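Collecting the examples

By the second week I had stopped pretending the learning part was the hard bit. Our project (Kuvik, named after nothing in particular, Thomas just liked the sound of it) is meant to teach a robot arm to tidy a table by watching people do it with hand-held grippers. The training code came from last year's group and ran on day two. The examples we had to make ourselves, one pick at a time!

I did most of the gripping and Thomas Morelli did most of the sorting, swapping over when my thumb gave up. The task is simple to say: pick a small thing up off the tablecloth, put it in the yellow box, let go, back away. You work with 2 grippers, one per hand, and my left hand was hopeless at first. I kept closing the fingers too early and shoving things along the cloth – Ryszard Laskowska, our supervisor, watched one go and told me to slow down and let both hands finish before starting the next item. That helped more than anything in the handbook.
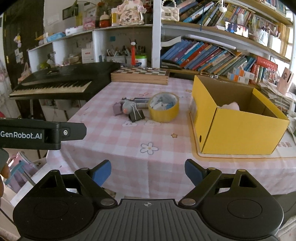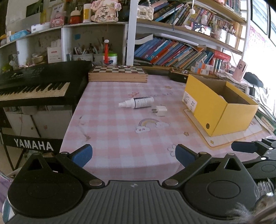

Same box, different things to tidy.

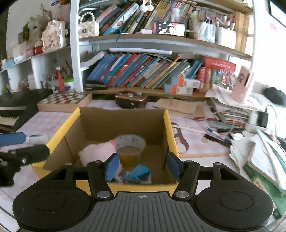 Why not just record one perfect go and copy it lots of times?

Copies all start from the same place, so the system only learns that one starting place. Move the item a few centimetres and it reaches for where the thing used to be. You want lots of goes with the items turned, shifted and swapped, including slightly clumsy ones where the person puts it right.

We finished with 3643 recorded picks. Thomas went through the lot over four evenings and threw out 1489, mostly my early left-handed ones, plus a batch where I'd started moving before the recording had properly begun. It hurt a bit to see so many go, but the first model, trained on everything, hovered over the table in a very familiar way. It had learned my dithering.

Next time I'd write the labels down as we go. We used "drop" to mean both letting go in the box and losing hold halfway, and untangling that took a whole afternoon at Tellwood with a large pot of tea.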